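Come sort drawers with me! (Kimance needs table people)

Hi, I'm Sharon Biwott, and I run the sorting room at Kimance, where boxes of small household stuff come in from house clearances and go back out in tidy, labeled packs. I'm looking for two people to join me for the November round, and I'd love for at least one of them to be somebody who has never done this kind of thing before.

What we do all day

We tip out junk drawers! You know the drawer I mean. Every kitchen has one, and by the time it gets to us it's in a cardboard box with the family name on the side (pens, keys, dead batteries, birthday candles, the little Allen key from a bed that left the house years ago). You take one thing at a time, look at it, decide what it is, and hand it across the table to whoever is packing. Then you do it again. A good-sized box takes me 42 minutes with the radio on, and Kipchumba Kombo is faster than me but he doesn't stop for coffee.

The work happens at a table with a wood-grain top, and there are strips of tape on it marking out the work area. Things being sorted stay inside the tape. I'm fussy about that, so I'm telling you now. Small dark things are the ones that get away from you, and I've crawled around after enough pen caps to last me a lifetime.

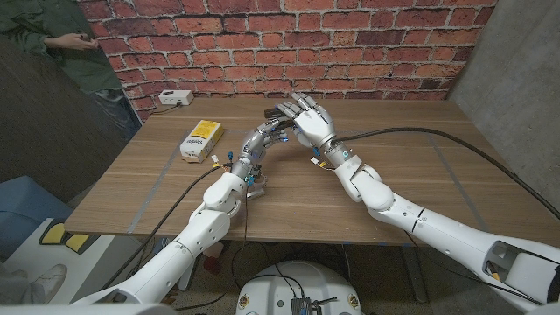
Who I'm hoping to hear from

Someone patient, with decent eyesight or decent glasses. You'll be sitting for most of the shift, with a break whenever you finish a box. It helps if you like chatting, but Kipchumba barely says a word before ten and we get along great, so quiet is fine too. Please don't apply if you can't throw away a dried-up marker. We throw away a LOT of markers.

Hours and pay

Shifts are 4 hours, mornings or afternoons, your pick, and you'd do three a week. Each shift pays $60 plus your bus fare, and I bring lunch for anyone staying past noon (mostly soup, sometimes my sister's samosas if we're lucky). The Restov boxes come in partway through the month and those are heavier, so tell me if lifting is a problem and I'll keep you at the table.

How to apply

Stop by the Kimance front desk and leave me a note with your name, your phone number, and which shifts you'd like. No résumé needed. Do tell me the strangest thing in your own junk drawer, though, I read every one of those out loud! I'll call you back to set up a short trial, one box, paid the same as a regular shift even if you finish early.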